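Boats, blades and a long evening in Farnthorpe

9th November

I went along to the Farnthorpe harbor meeting expecting to stay for half an hour, and I got home well after my supper had gone cold! The Fimia tidal project wants to put 15 turbines on the seabed off Prunham Point, and the boats that work that water came to hear what it means for them.

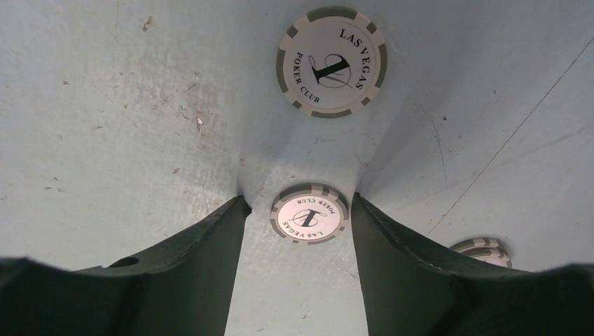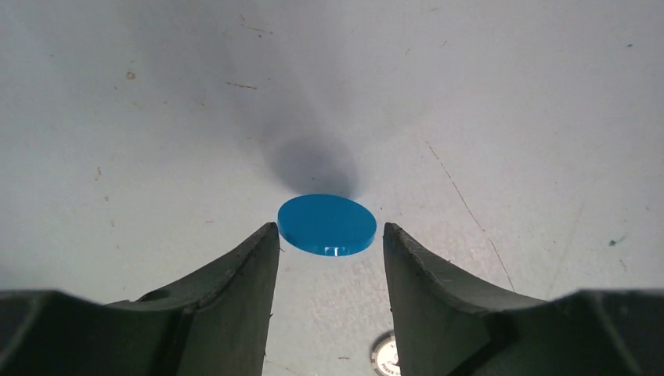
Will the crab pots have to move? Yes, for a while, came the reply from the Kerekes table, where the survey team had spread out its charts (lovely things, I could have looked at them all night). They want a closed strip for 3 months while the cable goes in, and after that pots could go back everywhere except right beside the turbines.

One skipper near me wasn't having it. Three months off Prunham is most of a season for a small boat, he said, and he wanted the payment terms in writing before anyone laid a foot of cable. That got the loudest clapping of the night.

I'm keen on tidal power myself, but I did think he had a point, and the Fimia folks wrote it down. They've promised a draft of the terms before the end of the month, and there are 2 more meetings planned at the harbor hall, with room for 30 at each, so get there early if you want a chair.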